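3.2 Recording sessions

The student project ran from January in one large room at Tiditz. Fifteen students took part, and all recordings were made with hand-held grippers, so no robot arm was needed at this stage. Each student practised for one session before any of their work was kept. Sessions were led by Gizella Oláh, who also set the tasks for the week. Several students could share the room at once — the sofa and tables were left in place as ordinary furniture to work around.
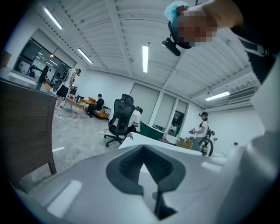 Figure 7. Students with hand-held grippers in the shared room, seen from one of the grippers. Two of those standing wear headsets.

3.3 Selecting the recordings

By the end of the project the group had almost 1000 recordings. Two students checked each one separately and marked the start and end of the task. Where they disagreed, a third student decided. Recordings in which the task was left unfinished were stored apart and are not used in Section 4.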